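4.2 Well-known hosts and the choice of a class

Shares 3 | Comments 2

The group breathing classes in Vanport were advertised under the names of their hosts. Two were led by people known from local radio and television, and the others by teachers with no public profile. We wanted to know whether a familiar name brought people in, and whether it made any difference to how long they kept coming.

In the interviews, those who had picked a class with a well-known host mostly said that the name was the first thing they noticed on the poster. Few had tried slow breathing before. One woman told us she had listened to her host in the kitchen every morning for years and felt she would be in safe hands. A retired bus driver had come for the same reason and was let down to find that the host spoke very little once the class had begun.

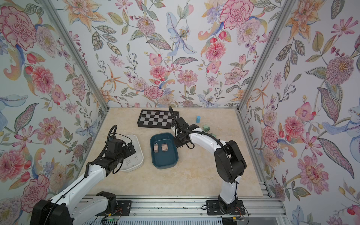
People in the other classes gave more practical reasons. They named the bus route, the time of the evening session, or a friend who was already going. Several could not recall the teacher's name when asked in March, although they could describe the teacher's voice and the order of the exercises. Nyberg and Fahmy report much the same from their study of choir members in Trullirmont, where the singers remembered the warm-up long after they had forgotten who led it.

Interest in the host faded quickly. By the end of the course, people from both kinds of class talked about sleep, sore shoulders and the walk home, and the host came up only when we asked. We take this to mean that a known name works mainly as an invitation. It may bring in people who would otherwise have stayed away, but our material gives little sign that it keeps them there.

Figure 4. Chessboard and small light blue cylinder on a beige tabletop, floral wallpaper behind.
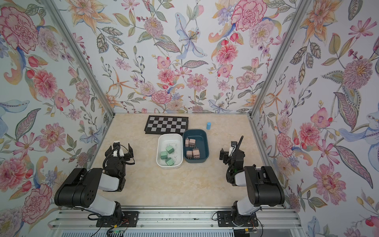 There were some exceptions. A small group in one of the hosted classes went on meeting after the course was over, and they kept the host's recorded instructions as their guide. Tseng has described this kind of attachment to a voice among people who practise alone at home. Our group practised together, so the comparison only goes so far – but they did object when a member suggested trying a different recording.

We should add that the hosts themselves were not interviewed. One had agreed to take part and then moved away before a meeting could be arranged. How the hosts understood their own role, and whether they saw themselves as teachers at all, is therefore left open. The posters give a hint, as they used the word "guide" for the hosts and "instructor" for everyone else. Participants did not seem to have noticed the difference in wording, and we did not raise it with them.

Related items
Midtbø: Morning radio and the habit of stretching
Cheng and Tseng: Practising alone with a recorded voice
Nyberg and Fahmy: What choir members remember of the warm-up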